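4.3 Comparing two hand-held grippers

Read this section before you believe any grip rating, including the ones in our own tables. The Plascombe bench figures were taken on clean, rigid blocks, and they tell you very little about cloth.

Before you start

Charge both grippers fully. Set the Flarkenix logger to a new session and check that it has free space. It will not warn you when the card fills up.

Steps

1. Wipe the finger pads with a dry cloth. Do not use alcohol on the soft pads, whatever the supplier's leaflet says.

2. Open and close each gripper 20 times by hand. If the travel feels uneven, stop and go to 4.6.

3. Zero the finger encoder with the fingers fully closed. The logger shows a green tick even when the zero is slightly off, so read the number as well.

4. Run 80 grasps with the first gripper, then 80 with the second. Same operator, same items, same order.

5. Save the session under the gripper's serial number. The default name is overwritten on the next start.

Note: Testia quotes a pad life of 1,000 cycles. We have not been able to repeat this on bedding. Inspect the pads after every session and replace them when the texture goes smooth.

Caution: Keep loose sleeves and hair away from the pivots. The fingers close with more force than their size suggests.

4.4 Testing on soft goods 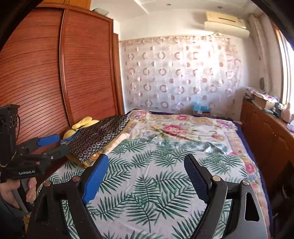

Soft goods are where most comparison results fall apart, and a single neat fold on a bare bench proves nothing. Work on a made-up bed or a similar large surface with mixed fabrics. A palm-print sheet with a rose-print quilt farther back gives the camera two busy patterns to deal with, and blue pads still stand out well against both. Record misses as misses - a pinch that slips and is tried again counts as two attempts.

Repeat the full run with the Long pads if you have them. Leave the pads at room temperature for an hour first, and do not compare sessions recorded more than 168 hours apart.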